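Imprimer | Envoyer par e-mail

Ticket 382 – Cutard / module perception – détection de pièces, caméra poignet
Ouvert le 2025-06-12, par l'équipe intégration Ludmont

Symptôme : depuis le passage à la build 297, le planificateur refuse une prise sur deux côté boîtier. Message « no valid grasp, target merged ». Sur la 281, rien de tel, même cellule, mêmes pièces. Redémarrage du noeud : aucun effet. Recalibration main-oeil refaite, résidu correct, donc pas ça.

Logs : plus de 4 secondes entre la segmentation et la réponse du planificateur, timeout derrière. Le masque du doigt droit est fusionné avec la pièce la plus proche. Vérifié en rejouant le bag Arnach hors ligne, même résultat.
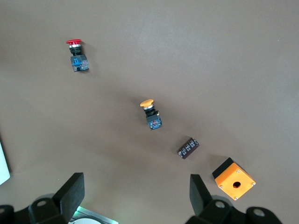 Le filtre d'auto-masquage prend le modèle des doigts dans l'URDF, et l'URDF date de mars. Anciens doigts, plus courts. Résultat, le bout n'est plus couvert par le masque et part dans le nuage comme si c'était un objet. Le boîtier orange à un trou, juste au-dessus du doigt droit, est le cas type : noir du socle contre noir du doigt, le clustering colle les deux. Les deux coups de poing, rouge et jaune-orangé, sont loin des doigts, eux sortent propres. Le petit cylindre brun aussi, mais score faible, marron sur table marron, à traiter dans un ticket séparé svp.

Essayé :
- marge du masque doublée : le boîtier ressort mais rogné sur un bord, pose de prise décalée
- seuil de clustering baissé : pire, les boutons se coupent en deux (capuchon / bloc de contact)
- retour à l'ancien segmenteur Fraser : ok mais trop lent pour la cadence

Contournement : prendre l'image de détection pince ouverte à fond et plus haut, puis descendre sans re-segmenter. Tient sur le banc. Pas validé en cellule.

A faire : nouveau mesh des doigts dans l'URDF, regénerer le masque, rejouer le bag complet. Ajouter un test au démarage qui compare la version du mesh à celle de la pince déclarée.

Statut : en attente du mesh côté Arnach. Ne pas deployer la 297 sur les autres cellules d'ici là.

Imprimer | Envoyer par e-mail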